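Robotics club thread, because the group chat has muted me. 🧵

1/ The Clonach household challenge is in March. Our entry is called Xia. Xia folds laundry. More precisely, Xia forms opinions about laundry and then does something else.

2/ The rules: one sofa, a pile of clothes, two arms, no humans within reach. Points for every item folded, minus points for anything on the floor. We lost to Gonport last year on floor points alone and I'm completely over it, thanks for asking.

3/ So we're drilling on red kit. Red on grey is the easy setting, and we are not too proud for the easy setting.
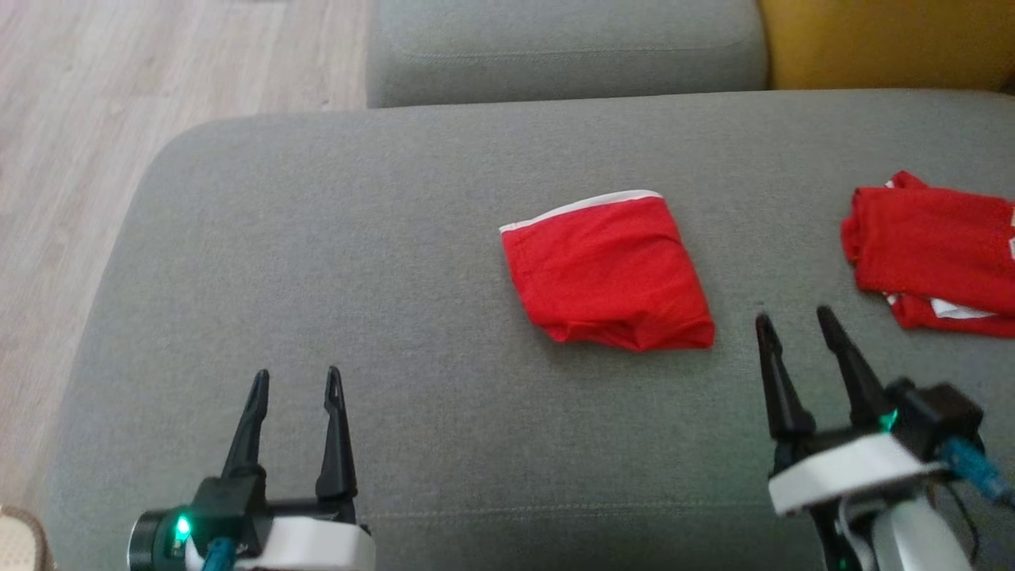

Both grippers, one sofa, two lots of red.

4/ The learning bit: a person drives the arms through a fold, the computer records it, repeat until your wrists give out. We're at 1,329 recorded folds. Of those, 134 got binned on review, mostly mine. My style has been described as "wrestling a possum".

5/ Shorts are harder than they look. A towel has corners. Shorts have a waistband, two legs and no particular loyalty to any shape. Xia's favourite move is to grab a leg hole and treat it as a corner with great confidence.

6/ Current theory is that you pick a landmark and go for that. We tried the waistband first — too stretchy, it pings back. Now we're trialling the side stripe.

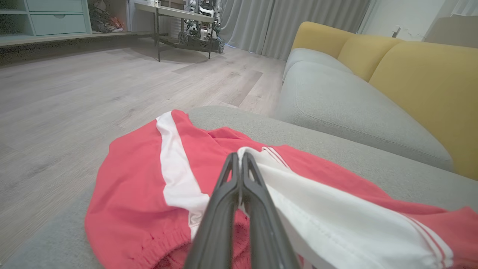 Reply from Hastance: we went waistband at our place and never looked back. Stripe's fine until they hand you plain ones on the day, mate.

7/ Right, well. Hastance has a point and I've spent the evening being annoyed by it. The organisers do supply the clothes. There's no rule that says they'll have stripes.

8/ New plan: 200 more folds on plain stuff before we leave for Clonach. If you've got boring shorts in any colour, drop them at the workshop. Clean, please. I shouldn't have to say this and yet, see last term.

9/ Best time for one pair so far is 23 seconds. I can do it in four, but I've been told I'm not eligible to enter.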